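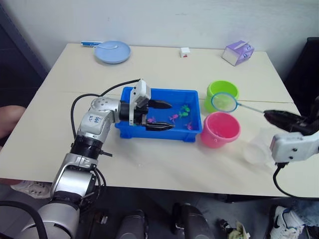
Water play table, toy fishing set: blue tray, green and pink buckets, net.

WATER PLAY TABLE - SAFETY CHECKLIST WITH COMMENTS
Kudness Play Rooms, Sotelo house, ground floor
Checked by: Milagros Pacheco
Date of check: 19/07/2018
Form number: 1519
Last check before this one: no form found in the folder

Marks used: OK = good as it is. FIX = must be repaired or changed. WATCH = can be used, look again next time. N/A = does not apply to this table.

PART A. TABLE AND FLOOR

A1. Tables stand level and do not rock: OK
I pushed on all corners with both hands. One leg had a loose foot, I turned it back in by hand and it is firm now.

A2. Join between the two tables: WATCH
The tables are pushed together and the seam is thin, but they are not fastened to each other. If a child leans on one side the seam can open and pinch a finger. I ask for two clamps under the top, the same kind we have on the painting table. Water also goes down in the seam, so please dry it there with a cloth and not only on the top.

A3. Table top surface: OK
No cracks, no lifted edge. It is a pale top and clear things are hard to see on it, see B7.

A4. Floor under and beside the table: FIX
The rubber mat is too short on the bucket side. The drops fall mostly there, when the net goes from tray to bucket. The mat from the Zarov room is longer and that room does not use water. I propose to exchange them.

A5. Distance to the nearest electric outlet: OK
The outlet has its cover and the cover closes with a spring. I tried it three times.

PART B. TOYS AND CONTAINERS

B1. Blue tray, rims and feet: OK
The rims are smooth all the way. I passed a cotton ball along the edge and it did not catch. The small feet are all there.

B2. Depth of water in the tray: OK
Rule of the house is not more than 30 mm. For these fish a little water is enough, they float already. Please do not fill to the rim because a full tray cannot be carried without spilling.

B3. Toy fish, size: WATCH
The set in the tray is three pink and two green. The fish are small. I tested each with the small parts cylinder and they do not go inside fully, but the tail of one green fish enters more than I like. For this reason the set stays for children over 3 years and with an adult seated at the table. The old sign said "adult in the room", this is not strong enough and I took it down.

B4. Toy fish, inside: OK
I squeezed every fish over a white paper towel. Only clear water came, no black spots. If black spots come, the fish goes in the garbage the same day. Do not try to wash it.

B5. Fishing net, ring and mesh: OK
The ring is closed and the mesh is well held to it. I pulled with a moderate force. No hole where a small finger can go through.

B6. Fishing net, handle: WATCH
The handle is thin. It bends a little when the net is lifted with water and comes back straight. I found a pale line near the ring which can be the beginning of a crack, or only a mark from the mold. I put a dot of nail polish beside it so the next person can compare.

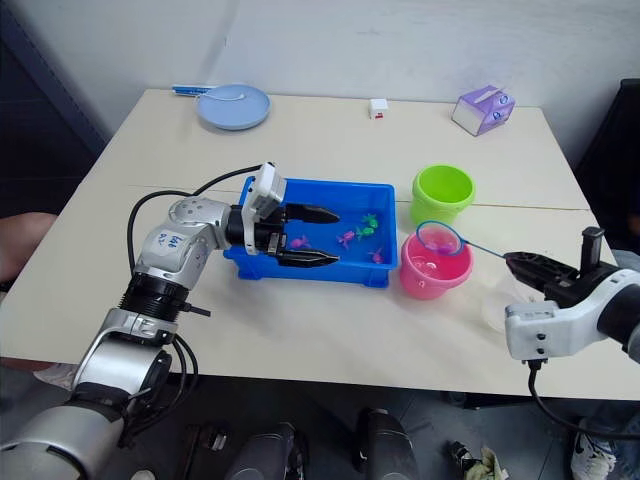 Item B6: net with one pink fish in the mesh, over the pink bucket.

B7. Clear plastic items on the table: FIX
The clear cup is very difficult to see against the table, I almost knocked it myself. Change it for a colored one. Wakance has a yellow cup in the same catalog as the tray.

B8. Buckets: OK
Both stand well. The pink one is used with water and the green one was empty at the check. No sharp line on the rims. The pink bucket must be emptied after each group, also when the water looks clean. We have 3000 ml as the maximum for one bucket and I would like a line painted inside, so it is not a guess.

PART C. OTHER THINGS ON THE TABLE

C1. Only play items inside reach of children: FIX
There were things at the back: a light blue plate with a thin white item on it, a slim blue and white package beside it, a tiny white box with a red marking, and the tissue box. The tissue box may stay, it is useful, but move it to the shelf when the water play is on, wet tissue goes easily in the mouth. The others go to the cupboard. I know the table is large and it is tempting to leave something in the far part.

C2. Cleaning products near the table: OK
None.

C3. Towels ready before play starts: FIX
Only one towel on the hook, and damp. Minimum is one dry towel for hands and one for floor.

PART D. CLOSING THE ACTIVITY

D1. Water poured out, tray turned upside down to dry: OK, seen at the end
D2. Fish dried in the mesh bag, not in a closed box: FIX
The box with lid is still used. Please, only the bag.
D3. Net hung by the handle: N/A until hook is installed

RESULT: may be used, with the conditions in B3. The FIX points A4, B7, C1, C3 and D2 to be closed before the September check. Whoever closes a point writes the initials beside it on the paper copy, which hangs inside the cupboard door.

M. Pacheco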